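On the Care of Wooden Work Surfaces

Readers of this blog have asked on several occasions for a plain account of how wooden tops should be oiled and maintained. The following reflects the practice I have kept for 19 years, first in a rented workshop in Tully and later at home. It applies to kitchen counters, benches and tables alike, provided the wood has not been sealed with varnish.

A new top should receive four coats of oil before it is put to use. Each coat is applied with a clean cotton cloth, left for twenty minutes and then wiped until the cloth no longer drags. A full night should pass between coats. I am aware that the instructions printed on many tins permit a shorter wait. My own results with the shorter wait have been poor, and the surface of my first bench remained tacky until September.

For general use I recommend Solwood, which spreads evenly and has little smell. Fino gives a deeper color, and some readers will prefer it on darker wood. On pale wood I find it too yellow. Both are sold by Brinitik, where I paid 485 for the large can of Solwood, a sum that alarmed me at the time. The can has since served three tables and a set of shelves, and a fair amount remains.

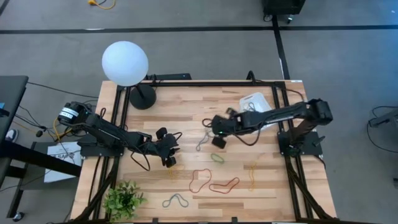 A butcher-block top with a light, striped grain.

Before any oil is applied again, the surface must be clean and dry. Warm water with a small quantity of dish soap is sufficient. Standing water should be wiped up without delay, particularly along the end grain, where it enters most readily. Dark rings left by iron pans may be lightened with lemon juice, although the treatment also lightens the wood nearby and should be tested first in a corner.

Scratches and raised fibers call for light sanding. I begin with 80 grit only where the damage is deep and otherwise start with something finer. Sanding should follow the grain throughout. The dust is removed with a vacuum and then with a damp cloth, and the surface is left to dry before the first new coat.

Used cloths require particular attention. Rags soaked in a drying oil can heat up and catch fire when left in a heap. They should be spread flat outdoors until stiff, or placed in a metal container filled with water and closed with a lid.

A further entry will address cutting boards, for which a food-safe mineral oil is more suitable. Questions regarding painted or varnished tops fall outside my experience and are better directed to a professional finisher.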